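Equipment Planner (fixed term), Clullow Device Returns, Hundport
Posted Dec 6, 2021

We are looking for someone to tell us whether we should be buying robots, and to show the working. The post runs until the end of July and may well finish with a recommendation to spend nothing. That would be a perfectly good result.

Clullow takes in used phones, checks them, cleans them up and sends them on. Most of the handling is done by people at benches. Over the past year we have been offered arms, grippers, vision packages and a service plan for each, usually by someone with a very good slide about payback. Our own figures are less exciting. The cheapest replacement finger set we were quoted came to £1,197, and no supplier would put in writing how long a set lasts.

Picking up a phone sounds like a small thing to budget for. Then you add the cases, the glossy glass, the worktops, the lighting, and the hours somebody spends standing next to the machine. Those hours rarely appear in the quote, and we want them in ours.

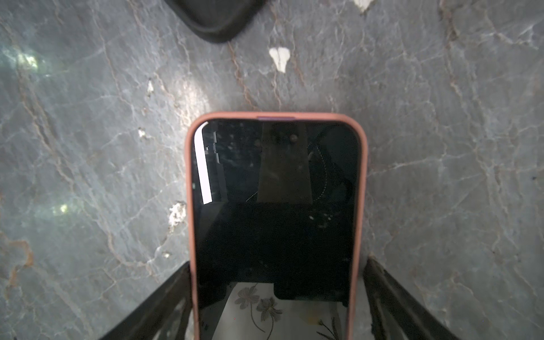
Hundport Trade Notices, Issue 18, p. 4

A phone in a pink case, dark screen upwards, between two black gripper fingers on a veined grey worktop: a fair sample of the job you would be costing. Look at how much the glass reflects before you believe any line about "works with all common handsets".

What you will do:

Go through the four quotes we hold, including those from Sugawara and Goker, and put them on the same footing. At present one leaves out installation and another leaves out training.

Time the bench work as it is done now. Please talk to the people doing it – they have opinions, mostly sound.

Draw up a budget covering spares, floor space, power, insurance and downtime, with a plain statement of what we don't know.

Write it all up in language the finance team can argue with.

You should have bought or looked after workshop equipment before, and lived with the consequences. Programming is useful but we won't test you on it. We would be wary of anyone who has already decided, in either direction, and anyone with a paid tie to a supplier should say so when applying.

The post is based in Hundport and reports to Miyuki Hosoda, head of operations. Part-time hours can be discussed.

To apply, send a CV and one page on a purchase you argued against, or wish you had, to Kiyoshi Yoshida at the Hundport office. Covering letters about the future of automation will not be read.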